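Setting Up a Wrist Camera Gripper for Thin, Floppy Sheets

July 18, 2024
By Letay Wubshet
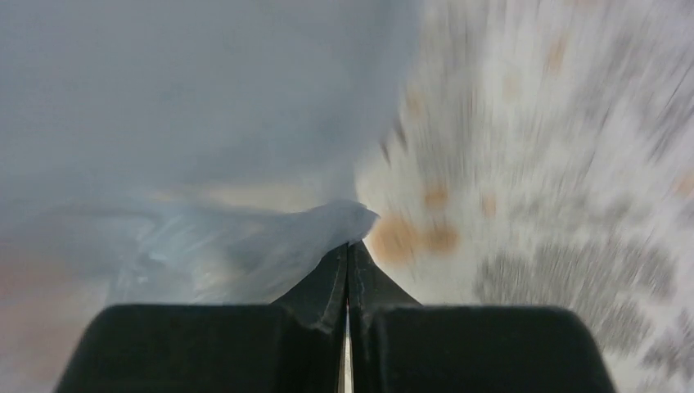

The two fingertips closed on a fold of thin blue-grey sheet, as the wrist camera sees it.

If your gripper does fine with blocks and cups but fumbles anything thin, don't go buying new fingers just yet! Ours at Nelside had the same trouble all last November, and most of the cure was cleaning and patience.

Start with the power off and wipe both fingertips with a damp, lint-free cloth (I go over them twice, but I'm fussy). Let them dry, then power up and close the gripper slowly with nothing in it. The tips should meet along their whole width. If one corner touches first, loosen the 2 screws on that finger, nudge it square, and snug them down again.

Next, turn the closing force well down and work it back up in small steps, trying a pick at each one. Our Altska controller goes from 0 to 200, and we settled on 50 for film and light fabric. Aim for a fold or a raised edge, and come down gently so you don't press the sheet flat before you've got it.

Wipe the camera lens while you're there, and take a look at the cable where it bends at the wrist. Then run 9 picks in a row, and write your settings on a bit of tape on the arm's base for whoever has it next.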